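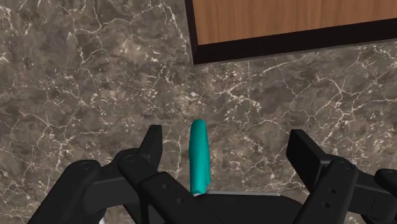

首页 笔记 测试台 旧档 登录

八月,周四,下午开工,晚上补写

先把最要紧的写在头上,免得明天谁翻开本子又从头问我一遍:Bergeron 那批训练球掉压的毛病,主要出在气嘴,球皮和内胆我暂时放过它们。证据在后面,乱是乱了点,慢慢看。

今天手上的球一共19只,都是 Civirgate 那边训练场周一打包送来的,袋子里还带着半袋草和一只谁的护腿板(放窗台上了,左脚右脚我分不出来,来认领吧)。教练组的原话是“球软得快,上半场还行,下半场像踢枕头”。这种话听听就好,枕头也有硬的嘛。不过青年队守门员那句我倒是记下来了,他说最近几堂课大脚开球老是比预想的近一截,落点全在中圈靠自己这边。守门员对这个很敏感,比前锋靠谱。

编号沿用球上原来的记号笔号码,看不清的我重新描了一遍。十四号被描成了七十四号,别笑,我已经在表里改回来了,球上还没擦掉。

充气和静置

所有球先放掉气,再统一充到71千帕,放一夜。压力表用的是新到的那支,老的那支我不信了,上个月同一只球连插三次给我三个数。插针之前每次都蘸甘油,这一条拜托大家别省!上次那三只裂气嘴的球,我看着怎么都像是干插的。

补一句关于温度的。昨晚我走的时候窗没关严,早上屋里比下午凉不少,所以早上那轮读数全都偏低,我差点以为一夜之间全体漏气,心都凉了。下午回温以后重读,大部分又爬回去了。早上那轮数据我没删,留在表里标了灰色,画图的时候记得滤掉。以后静置就放里间吧,里间没有窗,闷是闷,好歹温度老实。

还有个很小的事:每插一次针读数,本身就会放掉一点点气。我拿九号球试了,连着插十次,读数一路往下走,走得很规矩。所以今天起每只球早晚各读一次就够了,谁也别手痒。我知道手痒的是我。

泡水

午饭后把压力掉得最厉害的几只按进水桶里看气泡。按一只充足气的足球到水里是很考验人品的一件事,球不想下去,我的袖子倒是下去了。后来学乖了,拿张旧球网兜住,网兜底下挂一片杠铃片,球就安安静静沉着了。这个法子推荐给大家,杠铃片用完请擦干放回体能房,体能教练已经来问过一回了。

三号、八号、十一号、十六号都是气嘴周围冒小泡,一串一串的,细得很,不盯着看就错过。八号最明显。五号很怪,压力也掉,可是泡了好久什么泡都不出,转着圈看也没有。我一度怀疑是读数读错了,又重新充气再等,结果还是掉。先放一边,单独留着。

气嘴拆出来看,三号和八号的橡胶芯偏了,针眼那道缝合不拢。十一号里面有砂,很细的橡胶粒,就是人造草那种填充颗粒,抠都抠不干净。十六号看着没毛病,换了新芯以后也不冒泡了,那就算它有毛病吧。

换芯的手法再记一遍,上次写得太简略,Ruaridh Drummond 照着做了一次,打电话骂了我五分钟:

先把球放软,软到能用拇指把气嘴周围压下去。旧芯用细头钳夹住边缘,慢慢转着往外带,别直着拔,直着拔容易把座子一起扯歪。座子里用棉签蘸甘油抹一圈。新芯套在塞棒上,尖头朝里,一口气推到底,中途别停,停在一半它会鼓起来卡住。推到底以后捏住球皮,塞棒往回抽的时候手感会“噗”地松一下,那就对了。然后先充一点点气,让芯自己坐正,等一会儿再充足。

我今天换坏了两只芯,都是中途停了一下。听见走廊里有人喊我名字,手就停了。所以换芯的时候麻烦别喊我。

落高测试

还是老规矩,两米高松手,落在水泥地那块磨平的地方,手机慢动作对着标尺拍,读回弹最高点的球底高度。每只球多落几次,取中间值,最大最小的不要。做到后来腰有点受不了,弯腰捡球捡的,明天想办法弄个斜槽让球自己滚回来。

表里现在累计的落高记录到了531条,把六月那批旧球也算进去了。我本来想只看今天的,后来想想旧球摆在一起更有意思,踢过一整个赛季的球,就算压力充得跟新球一样,回弹也矮一点,而且每次落的差别更大,有时候会往旁边偏。偏的方向还挺固定,我猜跟接缝磨损有关,得找一天专门转着角度落。

今天最低的是八号,换芯之前早上那个软状态下只有112厘米。我拿给路过的助教看,他捏了捏说这球他昨天还在用来练任意球。那练出来的任意球到了比赛里估计全要上看台,我没好意思说。换完芯充到标准再落,八号就回到队伍中间去了,看不出跟别的球有什么不同,挺争气的!

标尺的事也要讲。尺子底端离地有一道缝,我今天拿游标卡尺量了才发现,以前所有读数都少算了这一截。对横向比较没影响,大家差得一样多嘛,可要是有人想拿我们的数去跟别家的数比,就得先加回去。缝已经用胶垫塞死了,从今天下午的第二轮开始是准的。表里加了一列“尺缝”,旧数据填“有”,新数据填“无”。

踢一脚试试

数是数,总得有人真踢。傍晚请 Bruvivley 青年队的两个孩子过来,一个左脚一个右脚,在后面那块小场地上各踢了一组。球的记号我用白胶带贴住了,他们不知道哪只换过芯。规则很简单,每踢一脚就说一句“硬”“正好”或者“软”,我在旁边记。

右脚那个孩子说得很准,没换芯的几只他几乎全说软。左脚那个就比较……有个性,他觉得什么球都正好,问他为什么,他说他在家踢的是漏气的篮球。好吧。这份记录照样存档,可是画图我只画右脚的。你们要是觉得这样不公平,明天早上带早饭来跟我吵。

顺便他们俩都抱怨同一件事,说二号和十二号踢起来“脚背疼”。压力一点不高,我查了两遍。拿手摸,二号有一块面板发硬,像晒过又淋过再晒过的样子。十二号摸不出来,要等秤。训练场的球筐夏天是放在西边看台脚下的,下午整片太阳直晒,我怀疑跟这个有关,可是没有对照,先不下结论。想跟器材那边要两只没出过库的同批次球,一只放太阳底下,一只放柜子里,晒到月底再比。

吸水

顺手做了一小轮吸水,没打算做完,纯粹是水桶已经摆在那儿了。干球过秤,在浅水盘里转着压,捞出来抹掉表面的水再过秤。做法我自己不太满意,转多快压多重全凭手,换个人来肯定是另一组数。大方向倒是清楚,旧球喝水喝得多,接缝开胶的那只尤其能喝,抱起来都觉得沉了一点。

秤的问题:归零键不灵,得按两下,按一下它假装归零,其实带着上次的皮重。我因此多出来三行鬼数据,已经划掉。请看到的人顺手买两节电池,说不定只是没电。

想做个架子,用电机带着球匀速转,水面高度固定住,这样才像话。Bruvivley 一队那边据说有台旧的发球机要淘汰,两个轮子还能转,我想去讨过来拆。谁跟那边熟,帮我递句话。

关于五号

晚饭回来又看了一眼五号。还是掉,还是没泡。我把它整只裹上保鲜膜放了一会儿,拆开以后膜内侧也没什么可看的。然后想到会不会是内胆本身在慢慢渗,面积大,每一处都渗得很少,在水里就看不到成串的泡。要真是这样,换芯是救不了的。又或者根本就是内胆在慢慢变大,球被踢松了,气没跑,地方变宽了。量周长就能知道,偏偏软尺被借走了。是哪位借的,请放回抽屉第二格。

先给五号做标记:不修,不还,不许拿去踢着玩。走廊里踢也算踢。

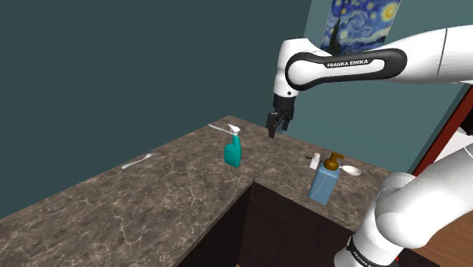
跟 Totach 的表格怎么对

Totach 是训练场那边自己用的器材登记表,里面每只球的入库、借出、归还都有,就是格式让人头大。日期有三种写法,“已修”这一栏有人打勾,有人写“是”,还有人写“应该吧”。我今天花了一个多钟头把它跟我们的编号对上,对上的是大部分,剩下几只号码重复,估计是球旧了擦掉重写的时候撞了号。

对完以后有一个我挺喜欢的发现:漏得厉害的那几只,基本都是人造草场借出次数多的。天然草那边借出的球反而老实。跟十一号里抠出来的橡胶粒放在一起看,故事就很顺了,颗粒粘在气嘴口,下次充气的时候直接被针捅进去,芯就合不拢。顺归顺,还得防着自己高兴过头,人造草那边用得多,充气次数自然也多,光是多插几次针就够把芯插松了。这两件事现在搅在一块,分不开。

要分开的话,我的想法是拿几只芯都换新的球,一半每天拿针插十次,什么也不干,就插;另一半气嘴口抹上颗粒再插。两边次数一样,过一个礼拜看谁先漏。很无聊的活,适合边听比赛转播边做。周末客场那场我反正要听的。

Ruaridh 的意见(电话里讲的,凭记忆)

他觉得我小题大做,直接跟供货的要一包好芯,全换了完事,赛季开始前哪有工夫研究颗粒。我说换了要是还进颗粒呢,他说那就再换。我说谁换,他就不说话了。

不过他有一点说得有道理:充气前先擦气嘴。干布擦一下,用不了几秒钟,不管我的颗粒理论对不对都没坏处。明天我写张纸条贴在 Civirgate 充气机上。上次贴的“请蘸甘油”第二天就被人拿去垫桌脚了,这次用胶带四边都封死。

他还问比赛用球要不要一起查。比赛球另有一套,裁判赛前自己会看压力,平时也锁着,按说不归我们。但季前友谊赛用的是训练球里挑出来的“看着新的”,我今天才知道!也就是说八号那种球完全可能混上场。得跟器材那边讲一下,挑球别光看脸。

没弄完的和忘不得的

斜槽。废木板楼下有,角度不用讲究。

软尺,量五号,也顺便把所有球都量一遍,趁还没还回去。

新芯的库存见底了,今天换坏的两只是帮凶。下单之前先确认尺寸,上回买来的那包粗了一圈,塞不进去,现在当橡皮擦在用,擦得还不错。

慢动作视频都在共享盘里,文件夹名字就叫“弹”。命名是球号加第几次,早上的加了个“早”字。有一段拍到的是我的鞋,别删,那一次的声音是好的,我想试试能不能从触地声里读出压力。软球落地声音闷,耳朵都听得出来,麦克风没理由听不出。要是行得通,以后连针都不用插,站在场边听就行。想得美,先记着。

二号和十二号的硬面板,等秤修好再看。

右脚那孩子问他能不能每周都来踢,我说可以,前提是他教练点头。他踢得是真舒服,小腿一带球就走了,落点还稳。早知道让他踢整个下午,我坐着记就好。

明早先读静置压力,读完再喝咖啡,顺序不要反。今天就是反了,第一轮晚了半个多钟头,表里时间那一栏照实写的。

灯我关了,里间的门锁好了,水桶还没倒

本站使用 Cookie 以保存您的登录状态。继续浏览即表示同意。 接受 设置

联系器材工作间 | 版权所有 Bruvivley | 返回顶部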